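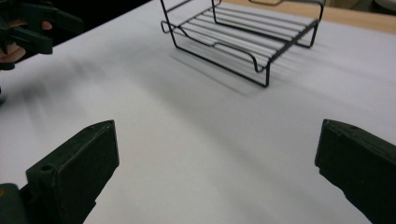

Figure 1. Wire rack on the covered tabletop, with two hand-held grippers.

Can a Two-Finger Gripper Clear the Kitchen? Handling Open Wire Goods in Household Chores

Final project report, Nallier workshop course
Submitted Aug 20, 2023

1. Question

The course asked each group to choose one household chore and report on whether a machine could take it over with parts that are available today. We chose putting away open wire goods: cooling racks, roasting racks, dish drainers and shelf inserts. These are ordinary objects, but most published work on clearing kitchens uses cups, bowls and boxes. A cup has a wall to grip and a closed shape that a depth sensor can read. A rack is mostly air.

The project was divided into three tasks. Task A was to pick up a rack from a flat surface and set it down in a marked area. Task B was to turn it on its long side and stand it in a vertical slot. Task C was to stack one rack on another with the legs lined up. All three are things a person does in a few seconds while thinking of something else.

2. Equipment

Work was done in two stages. In the first stage, people did the chore with hand-held grippers, one in each hand. Each gripper has two thick fingers with flat, angled inner faces. In the second stage, a pair of arms on the Eltar bench repeated the same motions using a policy trained on the first-stage recordings.

The work surface was covered in white to simplify segmentation. This helped less than expected. A thin dark wire stands out well against white, but so does its shadow, and under side lighting the shadow of a wire grid is another wire grid. Several early versions of the detector placed the rack's edge on the shadow.

The test rack is small and rectangular, with parallel wires running lengthwise inside a perimeter frame. It has bent-wire handles and stands on legs formed from the frame. The side rails dip between the legs, so the height of the rail above the table changes along its length. A grasp planned for one point on the rail will be wrong a short distance away.

3. Data

We recorded 175 demonstrations across the three tasks. Of these, 31 were removed before training. The usual cause was tracking loss when one gripper passed in front of the other, and the rest were trials in which the operator let go and started over. The remaining recordings were cut at each grasp and release and labeled by task.

Operators were told to work at a comfortable pace and were not told where to grip. Most of them chose a handle first. On Task B they moved one hand to the far corner once the rack was off the table. This regrasp in the air is the hardest part of the data to imitate, as the rack is then held at a single point and can swing.

4. Results

The trained policy was run 125 times on the Eltar bench. Task A was reliable once the detector had been corrected for shadows. The remaining failures came from the approach height: if the fingers came down too far they pressed on the table, and if they stayed too high they closed above the rail.

Task B worked in some runs, but 19 ended with the rack dropped or rotated in the grip. The flat finger faces touch a round wire along a narrow line, and the rack turns about that line under its own weight. Increasing the grip force reduced the rotation and did not remove it. People doing the same task with the same fingers felt the slip start and moved the other hand under the load. The arms had no signal for this — the finger opening stays constant while the wire turns.

Task C was not completed by the arms in any run. The legs of the upper rack have to land on the frame of the lower one, and small errors in angle put a leg through the gap between two wires. After that, pulling straight up usually lifted both racks together. Operators had the same problem at first and solved it by shaking the rack lightly, a motion that the policy copied at the wrong moments.

5. Comparison with other approaches

We looked at two alternatives on paper only. The Honorato design uses a hooked lower finger, which would hold a rail without depending on friction. It would probably solve the rotation problem in Task B, but a hook is awkward for flat items such as trays and lids, and a kitchen has plenty of those. The Gravex design adds soft pads with a groove across the face. We consider this the better option for a general-purpose tool. The groove has to line up with the wire, so the wrist angle would need tighter control than we have now.

6. Discussion

For a shop floor the answer is close to yes. Racks there come in one size, arrive in the same position and can be held in a fixture. Task A under those conditions needs no learning at all, and Task B could be done with a hooked finger and a fixed program.

For a home the answer is no at this stage. The machine can move one rack from one clear place to another, slower than a person and with someone watching. It can't yet deal with a rack that is tangled with a second one, or pushed against a wall.

7. Remaining work

The bench is reserved for us again in December. Grooved pads will be fitted first, and Task B will be repeated with no other changes so that the effect of the pads can be separated from the effect of more data. Slip sensing comes after that if the budget allows it. Task C is on hold until Task B is stable.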